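News > Business > Warehouse & Retail

Robot arm takes over the basket bench at Stultent, and the crew gets its wrists back

I spent a morning in September at the Stultent home goods warehouse, and I have to say, I've never thought so hard about baskets in my life!

Stultent rents out and resells store displays, and a big share of what comes back through the door is woven: bread baskets, fruit baskets, the kind a gift shop stacks by the register. Every one has to be picked up, turned over, checked for snapped strands and put on the right shelf. Until this summer that was all done by hand, at one long bench, by a crew of 20 people who took turns because it's so hard on the wrists.

Now a robot arm called Triltiner does the picking up and turning over. The people do the checking. They sit at screens a few steps away, look at the bottom and sides of each basket, and press one of three keys (shelf, repair, scrap). On the day I was there they had 1314 baskets to get through, and the first 146 were done before the 10 a.m. coffee break. 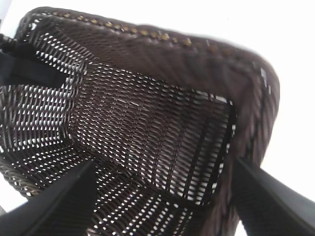
Triltiner's black gripper fingers against a dark brown woven basket, with light coming through the weave.

I tried the keys myself for a few minutes and was terrible at it. A gap that belongs there looks an awful lot like a gap that doesn't, at least to me, and the woman next to me was calling them before I'd even found the rim. She has been on baskets for years and told me she used to go home with her thumbs taped.

Not everyone is thrilled. A couple of the guys said the bench was more fun — you could talk across it, and now everybody is staring at a screen. Pay was the other thing I heard about a lot. Screen work is currently paid at the same rate as bench work, and the crew wants it bumped up, seeing as they're also the ones who restart the arm when it drops something (it does drop things, usually the floppy ones).

No jobs have been cut, according to the warehouse office. Four people moved over to the repair room, where there was a backlog of 80 baskets waiting for new rims, and they seemed pretty happy in there with the radio on.

The next stop for the arm is the Sikarley building across the lot, where the wire racks are sorted. The crew there got their first training session last week and already has a list of questions taped to the door.

14 comments | 37 shares

Contact the newsroom | © Đorđević Local Media | Back to top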